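Visit report: Plellevik, bin-picking cell, Mar 8, 2020

Tharindu Sheikh showed us the cell. Two grey bins sit one behind the other, clamped at the board. The rear wall of the front bin carries a white panel, replaced every November.

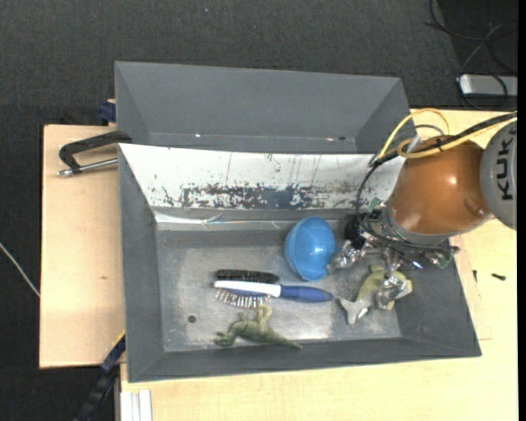
Finger wrap is inspected after 30 hours of running and renewed if torn. Cable slack at the gripper is checked by hand through a full wrist turn. Clamp screws are retightened at each shift change. Spares come from Bordale, usually in 2 weeks.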